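I've had the two sets of fingers on the bench since September, and I keep promising people a proper write-up, so before I forget what I thought of them: February 7, 2018, kettle on, let's go.

Quick recap for anyone new. I've got a pair of small arms on an aluminium rail and I've been trying to get them to do ordinary kitchen stuff – picking up mugs, putting mugs down, ideally not throwing mugs. The fingers I started with are the Noguchi ones, which are solid and a bit chunky, and which Carys Ifans (who knows far more about grippers than I do) calls "the oven mitts". The newer pair are the Tevov open-framed ones. They're lighter, they look flimsier, and I was fully prepared to hate them.

I don't hate them! I'm a bit annoyed about it, to be fair, as I'd already told Magdolna Illés they were going to be rubbish.

The test is dead boring. One mug on a coaster, pick it up, put it on the tray, go home. I did 208 picks with each set, spread over far too many evenings, driving the arms by hand through the controller and writing the result in a notebook. A pick counts if the mug ends up standing and I didn't swear. The Noguchis dropped or knocked over 30. The Tevovs managed the same job with far fewer spills, and I'd have the exact number for you if I hadn't put a cup of tea down on that page.

What surprised me is where the difference shows up. On a plain, straight-sided mug there's not much in it. Where the Noguchis come unstuck is when things are close together. They need a good gap on both sides to open up, so if the next cup along is too near, you end up shoving the neighbour off its coaster while you're lining up on the one you want. The open frame slips in past it. You can also see through it, which sounds like a tiny thing until you've spent an hour squinting at a camera feed trying to work out if you're on the rim or hovering just short of it.

Handles are still a pain with both. If the handle points at the gripper I lose my nerve and come in from the rim, and the rim grip is okay for an empty mug but I wouldn't trust it with my coffee.
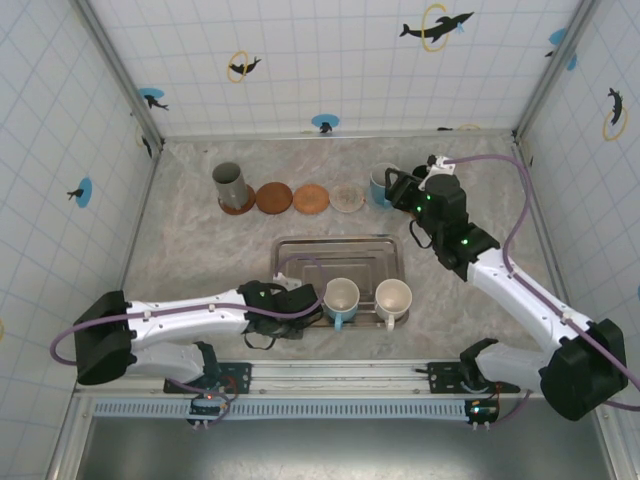
*Right arm at the rim of the blue-and-white cup, left arm by the tray. Dolphins supervising.*

Cabling next, because a few of you asked. I'm still using the purple leads, clipped along the forearm with those little white clips, with a generous loop up at the wrist. My first go had the loop much too short and the wrist would tug on its own connector every time it rolled over. Give it more slack than looks sensible and then check it at full reach. I also turned the grip force down to 80 on the controller (its own units, no idea what they mean in real life), and the chattering when the fingers close on glazed china has mostly gone away.

The controller itself is the Mustavberg one and I have complaints. It forgets its homing position if you unplug it in the wrong order, and the menu for swapping finger profiles is buried 2 screens deeper than it ought to be. Carys has the other sort and reckons hers is worse, so I'm staying put.

Next on the list is saucers, which are flat and slidey and which I'm dreading. Magdolna wants me to try soft pads on the Tevov fingertips first. She's posting me a strip of something grey and rubbery, and if it turns up before the weekend I'll run the mugs again with it on.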